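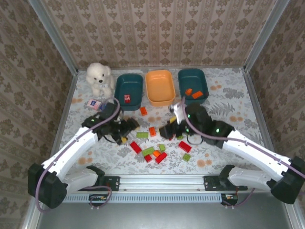 ## 4. Setting Up Series and Episodes

This section explains how a scripted series is entered in the Vellport catalogue before its first episode is released to viewers. It applies to commissioned series, acquired series and limited series. Single films are covered in Section 5.

Before starting, make sure that the series has a signed rights record and that your account has the Editor role. Accounts with the Viewer role can open the forms but cannot save them.

### 4.1 Creating the series record

1. Open **Catalogue** and select **New series**.
2. Enter the title exactly as it appears in the opening credits. The title field accepts up to 800 characters, including spaces.
3. Select the production company. If the company is not listed, choose **Other** and type the full trading name.
4. Enter the series number. For a limited series, leave this field blank and tick **Limited**.
5. If the series is adapted from a book, play or earlier programme, complete the **Source work** panel.
6. Select **Save draft**.

The system issues a catalogue number when the draft is saved. In this guide the sample series *Ernevstead* carries the number 3414. Quote the catalogue number in all correspondence with the rights desk.

> **Note:** Catalogue numbers are not reused. A series that is withdrawn and later restored keeps its original number.

### 4.2 Adding episodes

1. Open the series record and select the **Episodes** tab.
2. Select **Add episode** and enter the episode number and title.
3. Enter the running time in minutes and seconds, excluding any sponsor material.
4. Type a synopsis of no more than 2,000 characters. The synopsis must not disclose the outcome of the episode.
5. Attach the master file and wait until the status reads **Received**.
6. Repeat for each remaining episode.

Episodes appear to viewers in number order, whatever the order in which they were entered. A two-part story should be entered as separate episodes, with the part number at the end of each title.

> **Caution:** Replacing a master file removes its subtitles and audio description. Download copies of both before selecting **Replace**.

### 4.3 Cast and credits

Principal cast are entered once, on the series record. Guest cast are entered on the episode in which they appear. Where a performer returns to a role from an earlier series, use **Link to existing credit**; a new entry would create a duplicate profile.

Credit order follows the contract. Where the contract gives no order, the list is set alphabetically by surname.

### 4.4 Release settings

1. Select **Release** and choose **Weekly** or **All episodes**.
2. Enter the release time using the 24-hour clock.
3. Choose the territories. Any territory missing from the rights record is shown in grey and cannot be selected.
4. Select **Submit for approval**.

Approval requires 2 sign-offs, one from scheduling and one from the rights desk. Series supplied through Bulisach or Ko are approved by the rights desk first.

> **Caution:** After approval, the release time can be changed only by scheduling. Editors who need a change should use form R2, available under **Help**.

For subtitle formats and delivery, see Section 6.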